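用手持夹爪录制示教数据:从标定到导出的完整流程

适用于 Grotudar 手持夹爪第 2 版硬件,配合 Urker 采集端软件使用 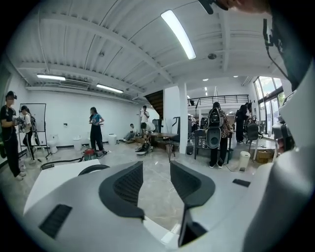
一、适用范围

本文说明如何用手持夹爪录制单臂操作任务的示教数据,并整理成可供策略训练的格式。遥操作方式(头显加手柄控制从端机械臂)在第八节单独说明,两种方式的数据在导出后结构一致,但录制时的注意事项差别较大,不要混用同一份检查表。

阅读前应已完成以下工作:采集主机装好 Urker 采集端;夹爪固件已升级;训练端能够读取 Lubis 格式的数据包。固件升级步骤见另文,本文不重复。

二、名词约定

片段:从按下录制键到再次按下录制键之间的全部数据,对应一次完整的任务执行。
批次:同一操作员、同一任务、同一次标定之下录制的一组片段。
开口宽度:两指内侧垫面之间的距离,单位毫米。
末端位姿:夹爪工具坐标系相对于世界坐标系的位置与姿态,位置单位为米,姿态用四元数表示,顺序为 x、y、z、w。
静止段:片段首尾夹爪保持不动的时间段,用于时间对齐和位姿初始化。

四元数顺序要特别留意。训练端的部分旧脚本按 w、x、y、z 读取,读进来不会报错,回放时才会看到末端朝向完全不对。

三、场地准备

手持夹爪的位姿由机身相机图像和惯性数据联合估计,场地条件直接影响估计质量。

1. 照明。室内灯全部打开,录制过程中不要开关灯。靠窗的工位在白天会受日光变化影响,同一批次尽量在一小时内录完。曝光固定为手动,自动曝光在夹爪转向窗户时会让整幅画面变暗,特征点大量丢失。

2. 地面与桌面。抛光地砖会反射顶灯,反射点随视角移动,容易被当成静态特征。处理办法有两种:在工位下铺一块哑光垫;或者在桌面和墙面上增加纹理,让真实特征的数量压过反射特征。纯白桌面建议铺一张带不规则图案的桌布。

3. 人员走动。多组人同时在一个大房间里录制是可以的,但要给每个工位留出固定的背景。画面里移动物体占比超过三分之一时,位姿估计会出现漂移。工位朝墙摆放比朝走道摆放稳定。

4. 线缆。地面上的电源线和数据线要贴边走,过道处用压线板盖住。操作员录制时视线在夹爪上,不在脚下。

5. 无线信道。夹爪与主机之间用 5 GHz 频段。同一房间内有多套设备时,逐台分配信道,写在机身标签上。

四、标定

每次开机后、每次更换指垫后、每次磕碰后都必须重新标定。标定分三步。

第一步,相机内参。出厂值保存在机身内,一般不需要重做。只有在拆过镜头之后才执行内参标定。

第二步,开口宽度。在采集端选择“夹爪”页,点击“归零”,将两指完全合拢,保持两秒;再点击“满程”,将两指完全张开,保持两秒。随后夹住一块已知厚度的标准块,读数误差应小于 0.5 毫米。超差时先检查指垫是否翘边,再重做一次。

第三步,世界坐标系。把定位板平放在桌面上,夹爪从正上方、左侧、右侧三个方向各对准一次,每次停稳后按确认键。完成后采集端会显示重投影误差,单位像素。小于 1 为合格,1 到 2 之间可用但建议重做,大于 2 不得开始录制。

标定结果自动写入 calib.yaml,文件与批次绑定。不要手工复制到另一个批次。

五、录制参数

推荐设置如下:

图像帧率:60
惯性数据频率:200 Hz
开口宽度频率:100 Hz
曝光:手动,4 毫秒
白平衡:锁定
单片段最长时间:40 秒
首尾静止段:各 1 秒

任务超过 40 秒的,应拆成子任务分别录制。过长的片段里操作员会出现停顿和犹豫,策略会把停顿一并学进去。确实不能拆的任务,可在配置文件中修改 max_duration,同时在批次备注里写明。

六、录制步骤

1. 新建批次,填写任务代码、操作员编号、物体清单。物体清单中的名称必须从词表里选,词表中没有的先申请添加。

2. 摆放物体。初始位置按随机布置表执行,每录完一个片段换一行。不要凭感觉摆,人手随意摆放的位置会集中在桌面中央偏右。

3. 握持夹爪。手腕放松,食指搭在扳机上,机身与前臂大致成一条直线。机身上的散热格栅不能被手或袖子挡住,长时间遮挡会触发过热降频,表现为图像帧率下降。

4. 将夹爪移到起始位,保持静止,按录制键。听到一声短提示音后再等 1 秒。

5. 执行任务。要求如下:

 移动速度均匀,接近物体前减速。末端线速度不超过每秒 0.5 米。机械臂回放时受关节速度限制,人手很容易超过这个值。

 夹取时先到位,再闭合。边移动边闭合的片段在回放时成功率低,原因是从端夹爪的闭合存在延迟。

 夹爪朝向要在机械臂可达范围内。翻腕超过 120 度的动作,人做起来不费力,机械臂往往要绕行甚至无解。

 另一只手不得进入画面,也不得扶物体。

 中途失误时立即停止,按作废键,不要补救后继续录。需要专门录制失败恢复数据的,使用单独的任务代码,后缀为 R。

6. 任务完成后将夹爪移到结束位,保持静止 1 秒,按录制键结束。两声短提示音表示写盘成功,一声长音表示失败,该片段需要重录。

7. 每录完十个片段,打开采集端的“轨迹”页查看一次。轨迹应连续,没有跳变。出现跳变就停下来检查照明和背景,不要继续录。

七、质量检查与导出

录制结束后在主机上运行:

urker check --batch 批次号

检查项包括:丢帧率、时间戳单调性、位姿跳变、开口宽度越界、首尾静止段长度。任一项不合格的片段会被标为 reject,不参与导出。

以 Ploltulton 整理台任务为例,原始片段共 3079 个,通过检查的有 1245 个。淘汰的片段大部分集中在两类:位姿跳变,静止段不足。后者完全可以在录制时避免。这一组数据是在操作规程定稿之前录的,之后的批次通过率有明显提高。

自动检查通过之后还需要抽样人工回看,抽样比例不低于一成。人工回看主要看三件事:任务是否真正完成;物体摆放是否与布置表一致;是否有人手入镜。自动检查对这三项都没有判断能力。

导出命令:

urker export --batch 批次号 --format lubis --quat xyzw

导出后的目录结构:

批次号/
 calib.yaml
 meta.json
 episodes/
 000000/
 rgb.mp4
 pose.csv
 width.csv
 imu.csv

pose.csv 与图像逐帧对应。width.csv 和 imu.csv 保留原始频率,由训练端自行插值。导出时不要加 --resample 参数,该参数会把开口宽度降到图像帧率,闭合瞬间的细节会丢失。

八、遥操作方式的差异

接触力要求高的任务,以及手持夹爪够不到机械臂实际工作姿态的任务,改用遥操作录制。主要差异如下。

坐标对齐:戴上头显后先面向机械臂底座正前方,长按手柄侧键两秒重置朝向。操作员每次移动站位都要重做。

离合:按住扳机时手柄位移才传给从端,松开后可以自由调整手的位置。初学者常见的错误是手臂伸到极限还不松离合,导致轨迹末段发抖。

缩放比例:默认 1 比 1。精细插装任务可设为 2 比 1,即手移动 2 厘米,末端移动 1 厘米。缩放比例写入 meta.json,同一批次内不得更改。

延迟:端到端延迟大于 150 毫秒时不录制。

安全:急停按钮必须由另一人持有,该人不得同时承担其他工作。头显佩戴者活动范围内不放椅子、垃圾桶和拖地线缆。

九、常见问题

问题:轨迹整体倾斜,桌面在回放里是斜的。
处理:标定时定位板没有放平,或板下压了线。重新执行第三步标定,原批次作废。

问题:开口宽度在完全合拢时读数为负。
处理:指垫磨损后重新归零即可。负值超过 1 毫米时更换指垫。

问题:片段时长正常,但视频只有一半。
处理:主机硬盘写入速度不足。把缓存目录改到固态硬盘,并关闭实时预览。

问题:两套设备同时录制时,其中一套频繁断连。
处理:检查机身标签上的信道是否重复。

问题:回放时机械臂在夹取前停顿。
处理:先看原始片段里操作员是否有停顿。若没有,检查训练端插值脚本是否按时间戳对齐,有的旧脚本按行号对齐。

问题:同一任务换操作员之后,策略表现变差。
处理:不同操作员的接近方向和速度差异较大。训练集中每名操作员的片段数量应接近,不要先用一人的数据训练再用另一人的数据补。

十、版本说明

6 月修订:增加首尾静止段要求;单片段最长时间改为 40 秒;删除自动曝光的相关说明;四元数顺序统一为 xyzw。

分享 40 评论 2

相关文章
Grotudar 手持夹爪固件升级步骤
Urker 采集端配置文件字段说明
Lubis 数据包格式与读取示例
随机布置表的生成方法
Ploltulton 整理台任务:物体词表
指垫更换与标准块校验
遥操作延迟的测量方法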